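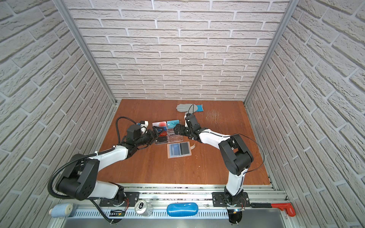
Card bench, 9 February 2023

Two arms on the card bench again, left one at the holder, right one over by the glove. Writing this up before the Zeddale people send their own version, which will be more cheerful than mine.

What the job was, for whoever reads this later: visitor and member cards come in mixed, somebody sorts them by color into the clear holder, the VIP ones get checked against the list, and the rest go in the flat tray until the front desk wants them. Hashini has done it for years, in between answering the phone and signing for parcels. It was never anyone's whole job. That matters, and it is missing from the proposal.

The proposal says the arms free up 7 hours a week. I asked where the 7 came from and was told it was an estimate from Brondent, who sell the mounting rail and have never seen our front desk. Hashini kept a tally in October on the back of the parcel sheet. 3,053 cards for the month, and she says most of them went through while she was on hold with somebody. So the hours were there, but they were hours she was also using for something else. Take the cards away and she is still on hold.

Notes from the bench

Cards in the holder lean if the slot isn't full. A person pushes them upright without thinking. The left gripper has to come down close to the front of the holder, and I don't like how little space there is between the two grippers when they both want the middle. Asked Paul whether they can be made to take turns. He says yes, but then it's slower than Hashini. Wrote that down word for word.

Tray: fine for single cards lying flat. Haven't tried it stacked. The border is untested and I'd like to see what happens on a bad day before we promise a stack of 200.

The rail is turning into a shelf. Drink can, glasses case, the red and black tool, a roll, all on it or next to it. I said something about this last time. If the arms are going to live here we need a rule about the near edge, and I would rather it came from the people who use the bench than from a laminated sign.

Table is scuffed toward the right rear. Don't know how old that is. Note it now so we don't argue later.

People

Hashini was asked to "supervise" the trial. She wanted to know if that meant a different title or the same one with more to watch. No answer yet. Feva, on the late desk, wasn't asked anything and heard about it from the parcel driver.

I'm not against it. If it takes the dull half of the sorting and leaves the VIP check with a person who knows the faces, good. But the plan has the check moving over too, in phase two, and I can't find who decided that.

To do

Ask Zeddale for stop and fault counts over 200 cards, theirs and ours, same mix.
Clear the rail, agree where things go.
Get Hashini's title question answered in writing.
Talk to Feva.
Try the tray with a stack.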